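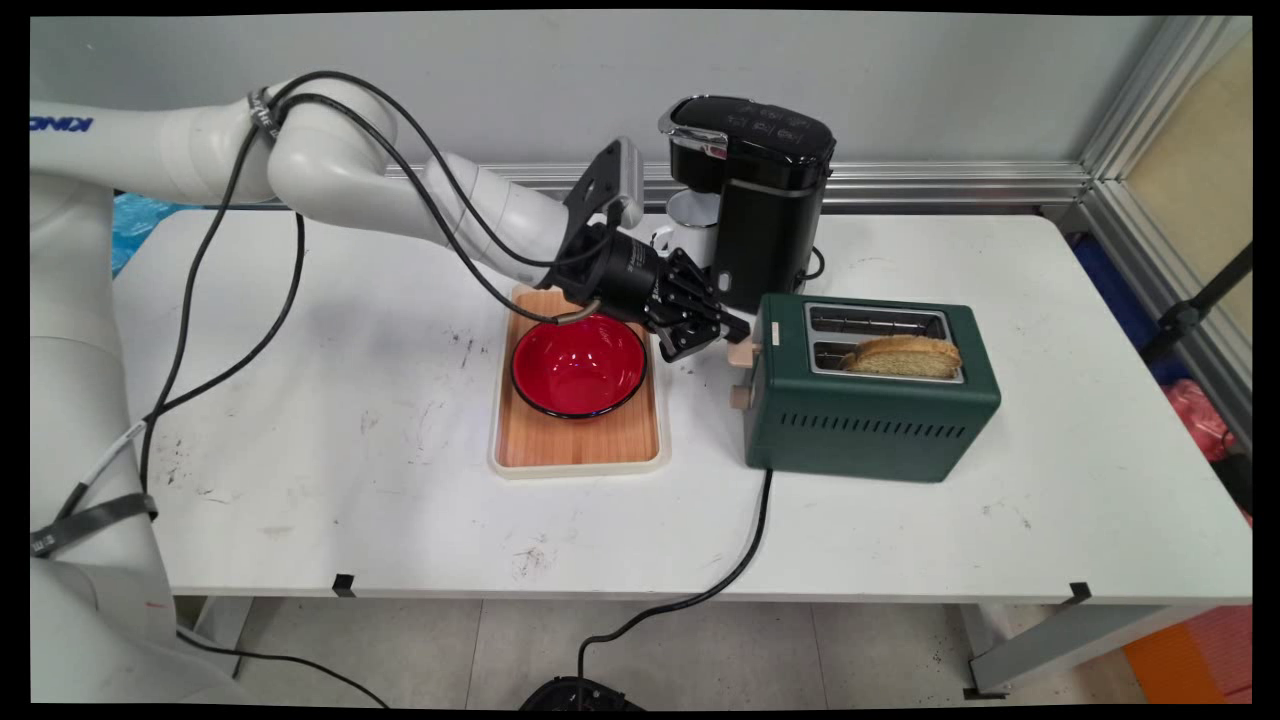

Kanokwan Nakpan objected, after reading the first draft, that a clear time in the log only tells you when an officer pressed a button, and that half the argument in this section falls over if the button gets pressed in the parking lot on the way out.

2023-03-01
By Brândușa Sima

4.2 Time on scene, nuisance calls

Fair point. Dealt with below, partly.

The Claneck set has 3,299 nuisance calls. Noise, arguments over parking, kids on roofs, people knocking on the wrong door at night. All from the Harkance dispatch export, no crime reports mixed in. Of these 900 had no arrival time and were dropped. Most of the dropped ones were cleared by phone - an officer rang the caller back, caller said it had stopped, closed. We kept them out of the time figures but they come back in 4.4, where phone clearance gets its own table.

What was left was messier than expected. Two codes for the same thing (NOI and NSE), both still in use. August is missing a stretch of night shifts after the export changed, and we did not try to fill it in. So anything said here about summer nights should be read with that in mind. Prernelia uses one code only and its August is complete, so the comparison in 4.3 leans on Prernelia for the warm months.

On the button problem. We pulled 200 calls and read the free-text notes against the clear time. In most the two fit. Where they did not, the clear time was nearly always late, not early: the officer had left, taken another call, and cleared the first one from the second adress. That pushes time on scene up. It does not explain the long calls, which come with long notes.

Figure 3. Two-slot toaster, dark green, with a slice of bread in the right slot. 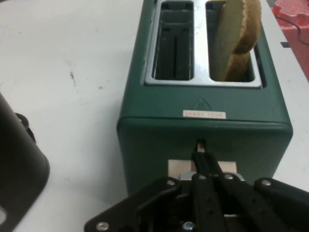 The long calls are mostly repeat addresses. Same building, same two parties, a different officer each time. Notes often start from zero, as if the earlier visits never happened - the system does show prior calls but only on a second screen, and several officers we spoke to said they don't open it while driving. One said the caller usually tells them anyway. That may be so, but the caller tells one side of it.

Coding. Three of us read the notes, each call read twice. Disagreements were settled by talking them through, which was slow and probably made us agree more than we should have. We did not blind the readers to the address. With hindsight we should of. Anyone who has read six notes on one stairwell has an opinion about that stairwell by the seventh.

Shift change matters too. Calls that come in shortly before handover wait longer and are then cleared faster, short notes, few names taken. We can't say from the log whether the officer was in a hurry or the trouble had ended by itself during the wait. Cabanatuan, which we had hoped to use as a third site, keeps the log in a form we could not line up with the other two and is left for later work.

One more limit. A call with no complaint afterward is counted here as closed. It may just mean the caller gave up.

Related
4.1 Getting the dispatch export into shape
4.3 Claneck and Prernelia compared
4.4 Calls cleared by phone
Notes on repeat addresses

Contact | © 2023 Brândușa Sima | Back to top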